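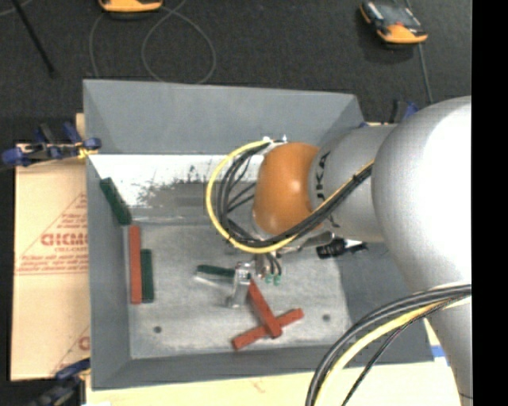
Green and red blocks in the gray bin.

31 August 2025

Glaze notebook, continued. Batch 7 of the celadon came out of the kiln this morning and it is the color of a hospital corridor. Batch 6 was the color of a pond. I had been hoping for something between the two, possibly a pond near a hospital.

Recipe was the same as last time except for the iron, which I cut to 2 percent, and the feldspar, which is now the Brunero because the old bag ran out. So I changed two things at once. I know. I wrote DO NOT DO THIS inside the front cover in January, and underlined it.

Weights as mixed: dry total 700 g, water by eye until it ran off the whisk like thin cream. Sieved twice through the 80 mesh. Let it sit overnight. There was a hard cake at the bottom in the morning, so a pinch of Epsom salts went in, dissolved first this time. It stirred back up without much argument.

Test tiles, all on the pale stoneware:

One dip, three seconds: thin, gray-green, brown at the edges where it broke over the texture. Nice edges. Wish the rest of the tile were edges.
Two dips: thicker, cloudier, tiny bubbles in the low spots. Under the loupe they look like lots of little fish eyes.
Brushed, three coats: every brush stroke recorded for posterity.
Sprayed: did not spray. The nozzle is clogged with Rallora white from whoever had it before me, which, going by the sign-out sheet, was me.

Firing. Cone 10 reduction in the small gas kiln. Started body reduction late, waited on the damper, and then overcorrected. The top cone was flat and the bottom one had barely begun to bow. Tiles on the bottom shelf are shinier than the top ones, which makes no sense to me. Xóchitl Zepeda looked at them and said "huh," and she has been firing that kiln much longer than I have, so I am recording it as expert opinion.

Her other suggestion was more useful. She thinks the cloudiness is the cooling and has nothing to do with the iron. I shut everything up tight and went home, and the kiln was still at 312 when I got back (Fahrenheit; the other probe reads Celsius, and yes, they should be labeled). She crash cools the first part, then closes up. Worth trying before I touch the recipe again.

Also found the Gajdoš book on Asian glazes under the wedging table, where it has been holding up a leg. Chapter on celadons is good. He wants far more silica than I have been using and a much finer sieve. Table now wobbles.

Shelf notes: the middle shelf has a new drip, mine, ground off. Kiln wash is flaking on the underside of the top one and that is probably what the white specks on the two-dip tile are. Scrape and rewash before the next firing. If I don't, I will be back here in a few weeks blaming the feldspar.

For batch 8:
Brunero feldspar again, iron back where it was. One change. ONE.
Start reduction earlier and leave the damper alone.
Soak the spray nozzle in vinegar.
Fast cool at the top end, then shut it.
Make more tiles, the Jidport clay this time if there's any left in the bucket, plus the usual stoneware for comparison.

Later, same day: held the one-dip tile up by the window and it's better than I said. Somewhat better. Put a small star next to it on the board. Nozzle is in the vinegar, and the whole sink area smells like a salad.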